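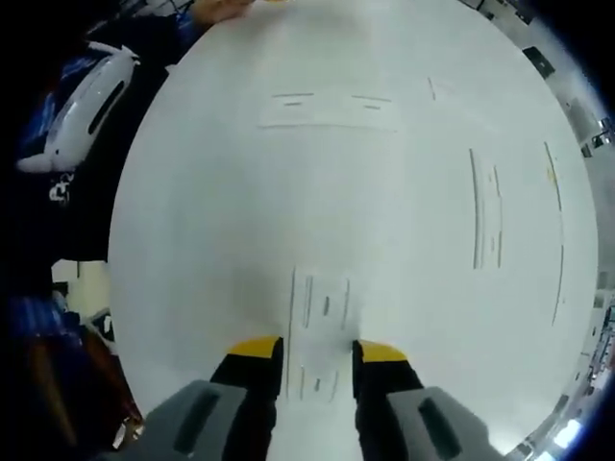 Page last changed: December, 4 p.m.

Furniture and Use, Handout 4: Surfaces and what they put up with

Read before the seminar. Anju Nigam takes the first half, Cherry Mae Mangubat the second, and whoever has the key opens the room.

A table top is sold on the day it is cleanest. Everything after that is wear, and wear is our subject this week. Pale matt tops are a good place to begin, as a faint grey scuff that would vanish on dark oak stays on show for years. Buyers know this and go on choosing white.

Terms you will need

Scratch: material has gone. You can feel it with a fingernail.
Rub mark: material has arrived, usually from a shoe, a pan base or somebody's laptop. Most of it will come off again.
Patina: either of the above, once the seller has put the price up.

Gloss and matt

Gloss hides dirt and shows scratches. Matt does the reverse, up to a point, and polishes itself shiny wherever people rest their elbows. Look at any library desk. The shiny patches tell you where readers sit far better than the seating plan does.

Case: the Mukar and the Sirkel

Both are round café tables. The Mukar has a hard, brittle top and was tested with 3000 rubs of a weighted pad; the Sirkel, softer, had 2000. The makers each published the result that suited them. Compare the two sheets in the reading pack and note what was on the pad. One of them used felt - draw your own conclusions about felt.

Round tops also wear differently from square ones. With no corners to claim, sitters drift, and the marks spread out in a loose ring.

For the seminar

Choose a table you use daily. Draw its top on one side of paper and map the wear, with a note on the likely cause of each patch. Allow 10 minutes to present. Last year we had four kitchen tables and a very long talk on an ironing board, which was let through on appeal.

Reading: Cusi, chapter 4; Bratus, the section on varnish, skipping the poem.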